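5 January 2020

I am pleased to confirm that I took up the post of Head of the Department of Systems and Control at the Skidthorpe Institute this week. Several former students have written to ask what the change means for them, and I hope the notes below will answer most of their questions.

My predecessor, Dr Hilkka Jääskeläinen, led the department for many years and established its present degree structure. She remains with us as a part-time reader and will continue to supervise her four doctoral candidates until they submit. I am grateful to her for a careful handover, which began in August and included a full set of notes on admissions, accreditation and the laboratory budget. 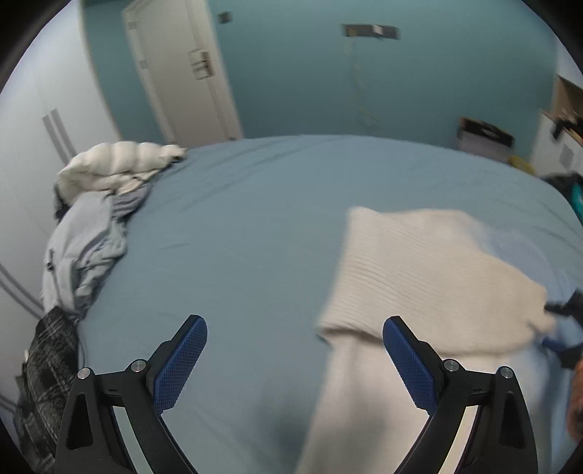

*A fitted sheet in blue-grey.*

## Teaching

I shall teach the second-year module in feedback systems and share the final-year design project with Dr Wekesa Lema. The department has 168 undergraduates, and every one of them will keep the personal tutor they were given on arrival. The reading list for feedback systems has been shortened. Students who have already bought the older textbook may go on using it, although the chapter numbers differ from those in the lecture notes.

Project titles will be posted on the board outside Room 3459. Students who wish to propose their own title should speak to Dr Lema first – he will need a single page setting out the aim and the equipment required.

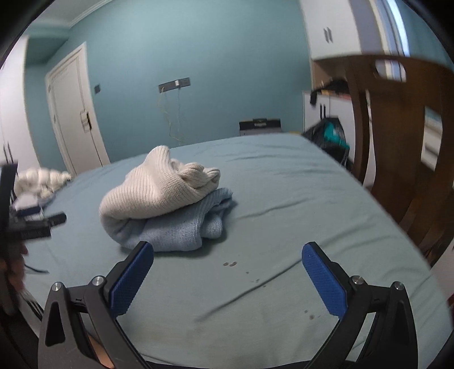
## Research

Professor Jeptoo Minja continues to direct the research group on reliability in small power networks. Her work with Merkau on fault reporting enters its second phase this spring, and a post for a research assistant will be advertised shortly. My own research, on maintenance planning for ageing plant, moves with me from Hedegaard. The records transferred so far cover 2947 inspections, and Thanasis Makris has kindly agreed to check them against the originals.

I have been asked whether the department intends to drop its work on rail signalling. It does not. The Grondari studentship is funded as before, and applications should be sent to Mwanahawa Mutiso in the departmental office.

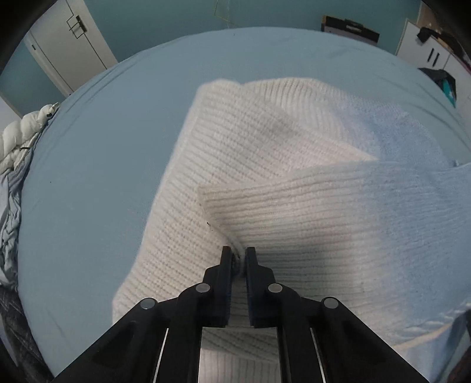

## Contact

My office is on the second floor of the east building, next to the drawing room. I shall see students without appointment on most mornings during term. Longer matters, including references and requests to change course, are best arranged through Ms Mutiso, who keeps my diary.

Posts on this site will be less frequent than they were at Hedegaard. The older articles on inspection intervals will stay where they are, and corrections to them are still welcome by email.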